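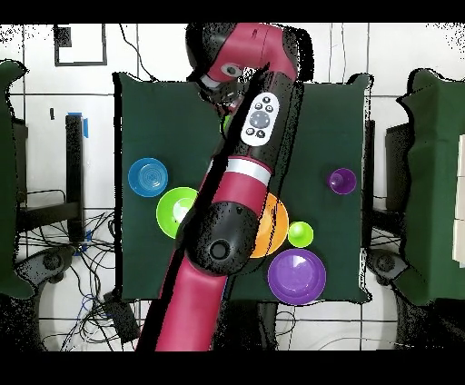

The Arm That Learns to Clear the Table

An interview with Kwok-wai Yu, member of the Vuorinen shared workshop

When I came to the workshop in the evening, Kwok-wai Yu was on his knees under the table, looking for a cable. He asked me to wait a moment and not to step on the black ones. After this he stood up, washed his hands and made tea for both of us. We spoke for almost two hours, and during most of this time he kept one eye on the red arm.

Yu repairs elevators for his living. The arm is his evening work. He builds it together with Hanyu Cao, who writes the software and who joined us later, with wet shoes, from the bus. They call the project Jusine. I asked what the name means and he told me that it has no meaning. "We needed a name for the folder," he said.

The purpose of Jusine is easy to explain. It should pick up dishes from a table, one after another, and put them where they belong. The dishes are plates, bowls and cups in strong colors, of the kind one buys for small children. Yu chose them in May, in a shop near his home, and he still remembers that the cashier wished him a nice birthday party.

"People think that the cup is the easy one, for the reason that it is small," he said. "For us the cup was good from the first week. The plate is terrible. It lies flat, the edge is very near to the cloth, and the fingers have almost no place to go under. A bowl is between these two. You can take a bowl by the wall."

I wanted to know why the table wears a dark green cloth. At home, Yu said, he started on a bare white desk, and the program often could not decide where the white ended and a bright reflection began. Cao asked him to try a cloth. He tried a gray one first, then a brown one which was once a curtain, and the green came last. "It is also softer," he added. "When the gripper comes too low, it presses in the cloth a little and I have time to stop it. On the desk I had scratches."

He does not like to speak about money, but on this subject he gave me one number. The arm came second-hand and cost him 500 dollars, without the gripper. The seller had lost the power supply and one cover. Yu found a supply himself, and for seven weeks the arm stood in his bedroom, next to the wardrobe, before there was a free corner in the workshop. His wife was patient, he said, until the evening when he tested it after eleven.

In the workshop the corner has a tiled floor, and this was at first a problem of its own. The tiles are not perfectly level. When the table stood on its first place, it moved a very small amount each time the arm stopped quickly, and after an hour all positions were wrong by the width of a finger. Yu put rubber under the legs and lowered the speed. He also writes down the position of the table in a notebook each evening, together with the temperature, although Cao has told him several times that the temperature is not important.

Cao sat down with us at this point and I asked her about the part which cannot be seen. She works with two programs. The first one, Skikel, finds the dishes and gives each of them a place on the table. The second, Erero, plans how the arm should travel there. She wrote both of them and she is more proud of the second.

"Finding is now quite good when the dishes lie separate," she explained. "The difficulty begins when the arm itself is in front of the view."

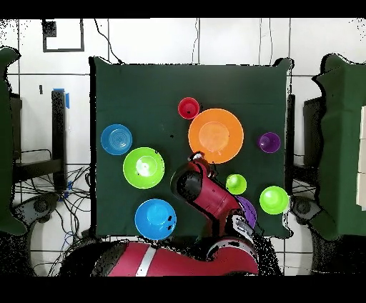
"The purple plate is a good example for this. The forearm goes over it and only the curved side comes out on the right. For you it is still a plate, you do not even think. For my program it was in the beginning a strange purple moon, and it wanted to grip the moon in the middle, through its own arm." She laughed, but Yu did not, and I understood that he was the one who had to press the stop button.

Her answer to this is memory. Before the arm begins to move, Skikel stores the place of each dish, and it trusts this stored place as long as the view is covered. It works well if no dish is touched by accident. If one is pushed, the memory is false, and the arm reaches for something that is not there anymore. She is now trying to compare the visible piece of the edge with the full circle of the plate, and to calculate the rest. "A circle is friendly," she said. "From a short piece you can know the whole."

The colors make less trouble than I expected, with one exception. Lime green is bright enough on the dark cloth, but there are bowls and cups in the same lime green, and for some time the program called them all by the same name. Now it looks at the size first and at the color after.

I asked how often the arm succeeds. Yu opened the notebook. On the best evening it placed seven dishes in a row without help, and then it dropped a bowl beside the table. They have not repeated this result. He showed me the page, where somebody had drawn a small flag next to the line. Each of them says that the other has drawn it.

What comes next is not fully agreed between them. Cao would like to put one dish inside another, as it happens in each real kitchen, and to let the program sort them. Yu wants first new finger tips, thinner and with a little rubber on the front, so that the plates become possible without luck. He has made three versions on the workshop's printer and all of them broke at the same screw hole. A fourth was printing in the next room while we talked, and at a quarter past nine he excused himself and went to look at it.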